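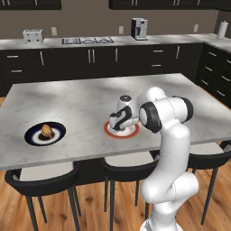 Skaltholm kitchen automation, progress report to the Barkorberg fund
Friday, June 12, 2026
Prepared by Bukola Oyelaran, catering operations

Where we are

The fund asked for a plain account of what the plating arm will change for the people who work in our kitchens, and whether the second payment should be released. My short answer is that the simulation work is on schedule and the case for the staff is not yet made. I would release the money for the simulation and hold back the part meant for buying equipment.

Cluremico have built the simulated kitchen they promised. It is a neat domestic kitchen with a marble island, and the arm works over the island from one side. The task they are training on is small: a baked item on a navy-rimmed plate, another plate with an orange-red rim, and the job of getting food from one to the other. I have no complaint about starting small. I do have a complaint about how far the supplier's monthly summary stretches it, and I come back to that below.

Work done since the last report

Cluremico ran 600 trials of the transfer task in May. They count 448 as completed. The rest were dropped items, items put down over the rim, and runs stopped because the arm had got itself into a position it couldn't leave. I asked for these to be split out by cause and was told the logging doesn't do that yet. It should. A dropped roll costs us a roll. An arm that stops dead over the counter at ten to twelve costs us the lunch service.

I also asked what "completed" means. It means the item ended up on the correct plate. It says nothing about what state the item was in, and the simulated item can't be squashed. Anyone who has picked up a warm muffin with tongs will see the problem.

Olatunji, who are doing the safety review, have had the model files for two weeks and have sent first comments. They want to know what the arm does when a person reaches across it. There is no person in the simulation. The stools along the island are there, pushed in and with nobody on them, and as far as I can tell they have never been moved during a trial. Our counters have people at them for most of the day, leaning over to ask what the soup is.

What it changes for the staff

The proposal said the arm would "free staff for higher-value work". I have tried to find out what that work is. I spent two mornings on the Skaltholm counter and wrote down what the servers did between plates. They wiped down, topped up the cutlery, dealt with allergy questions, fetched trays, found the bread knife and told one of the porters that the lift was working again. Plating was mixed in with all of it – it isn't a block of time that can be lifted out and handed to a machine. If the arm takes over the plates, someone still has to stand next to it, and my guess is that they will do everything they do now while also watching the arm.

Six of the counter staff came to the meeting in May. They were less worried about their jobs than I had expected and more worried about being blamed. Who signs for it if the wrong item goes on an allergy plate? Who clears up when it drops something, and does the queue wait? They also asked whether the arm would be cleaned by them or by the supplier, and how long that takes. I couldn't answer any of these. Cluremico's reply was that cleaning would be "addressed at deployment", and I don't think that is good enough for a food counter.

There is one thing in its favour. Two of the servers have wrist trouble from repeated lifting, and both said they would gladly give up the heavy trays. The arm is not being trained on trays. I have asked whether it could be, and Cluremico are going to come back with a price. If the project has a real use for our people I think it is more likely to be there than in moving rolls.

Spending

Spending is within budget. Nothing has been bought for the site. The only cost outside the plan was cover for staff attending the meeting, and I took that from our own training line.

What I would like before the next payment

Failures logged by cause, with the time lost for each.
A simulated counter laid out like ours, to our measurements. Our counter is narrow and has a heated cabinet at one end.
At least one set of trials with a person's arm in the way, to Olatunji's wording.
A written answer on cleaning and on who is responsible for allergy plates.
A price for the tray work.

Cluremico say the first two can be done by the next report. They haven't given a date for the others. The counter staff have asked to see the simulation for themselves and I have said yes – we will set it up on the screen in the break room once the new layout is in.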